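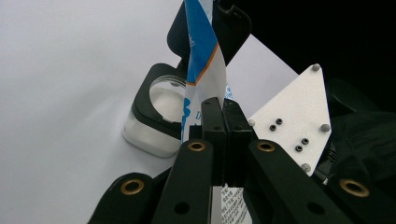
One of the first people to open an issue here wrote that a machine is ready for kitchen work on the day it can be left alone with a full sugar jar and a guest coming at five, and that everything before that is a hobby. The issue is still open. We have no fix to offer.

Projects > Farura > Datasets > packets-and-jars

# packets-and-jars

Recordings of a two-finger gripper doing small kitchen chores: picking up paper packets, tearing them, pouring them, putting lids back. Collected for Farura, which asks whether machines can do household work yet. (No. See Results.)

## What is in it

- 702 episodes, split by chore
- a plain text note per episode, written by whoever was holding the gripper
- failures, kept in and labeled `spill`, `drop`, `tear` or `other`

`other` is bigger than we would like. Please read the notes before filtering it out.

## Why packets

Paper is rude to robots. Grip it lightly and it slides, grip it hard and it creases, and then the contents all go to one end. A rigid mug forgives a great deal. People who have only trained on mugs tend to report excellent numbers, and we wish them well.

## Results so far

The Umham baseline picks up a packet reliably and then has no strong opinions about what comes next. Tearing works on 3 of the 5 packet types we tried. Pouring is scored by weight in the jar, so a policy that pours beautifully onto the table gets zero. The Drandgate split moves everything to a different table under different light, and scores there are lower for every model.

## Known problems

Timestamps in the October batch run 4 seconds late. `fix_time.py` corrects this if you run it once. If you run it twice, download the batch again.

Cleanup was not recorded. It was done by hand, with a sponge.

## Citing

Cite as Ní Chonaill, packets-and-jars, version of 07/02/2024.

Filed under: Manipulation, Home Robots, Data

Contact the maintainers | Back to top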